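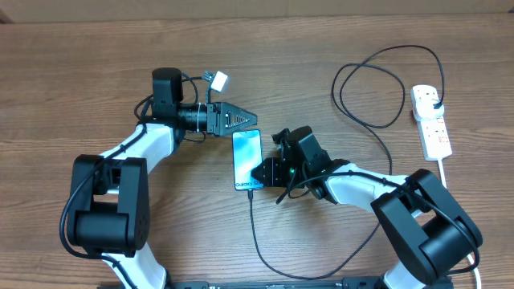 The Kanitz Side

In October the company gave me the small room behind the print shop, and one task. I had to tell them which gripper to buy, the Kanitz or the Tennant. Until the answer was written, I could not go back to my old desk upstairs, which had a window.

I put the Kanitz fingers on the left arm and the Tennant fingers on the right arm. The arms were the same, white and black, and the controller was the same too, a Trimus with a fan that made a sound like a kettle in another apartment. The test was simple. A phone lies on the wooden table. The arm must take it by the edge, lift it, hold it and put it down. Each side had 30 tries.

I should say that I wanted the Kanitz to win. I had used their grippers in my first job, in Ronlow, when I knew very few words of this language and the machines were the easiest ones to talk to. The manual was badly translated, and I understood it perfectly.

The Kanitz went first. It closed on the phone a little late every time, as a person does who is afraid to break a glass. It made 27 good lifts. I wrote the number in my notebook and drew a line under it, and I was pleased, although I had promised myself to be pleased with nothing until the end.

Then the right arm began. The green light on its wrist was on. The fingers came to the edge of the phone and touched it, and lifted, and put it down, and I made my mark on the paper. After some time I stopped looking at the arm and looked only at the marks. When 6 tries were left, the Tennant had not missed once.

I pressed pause. It was 5 in the afternoon and the print shop was closing — I could hear the metal door come down. The arm stood with its fingers against the phone and waited for me.

It would be easy to move the phone a little. The width of a fingernail would be enough. I thought about this longer than I want to write here. I thought also about the window upstairs, and about the manual from Ronlow, which I still had in a box at home, with my pencil translations in the margins.

My hand was already over the table. I took hold of the charging cable, and I felt how light the phone was on the other end of it. Then I let go, sat down again, and pressed the key.

The Trimus fan started. I picked up my pencil and this time I watched the fingers.

Contact the author | © All stories remain with their authors | Back to top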